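Search this site Enter keywords Go

Kitchen study participants wanted, July sessions
By Caroline Kashindye | Mar 22, 2026

We at the Massawe lab are looking for friendly, patient people to spend three hours with us in July, helping us find out how well a robot learns to tidy a kitchen when its teachers are ordinary home cooks. Last year our method, which we call Jallness, learned from 287 demonstrations given entirely by our own staff, and it did nicely until a visitor put the fruit away in her own order (and it simply stopped!). So now we would love to have you, with all your habits, show it how you do things. 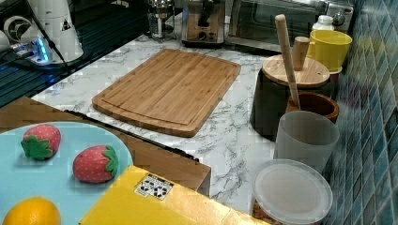
Expect toy strawberries on a plate, a cutting board and plenty of everyday clutter on the counter. Neema Mushi feels that the staff had grown too tidy in their teaching, and that the hesitations and second tries of newcomers are exactly what the method has been missing.

You'll be guiding the arm by hand through 4 short tasks, with a good long break for tea in the middle, and afterward we'll ask what felt awkward. You need to be 18 or over and comfortable standing. No technical background, please don't worry! We pay $200 for the full session, plus bus fare.

To apply, send us a few lines about yourself and the mornings or afternoons that suit you.

Contact | © Massawe lab | Back to top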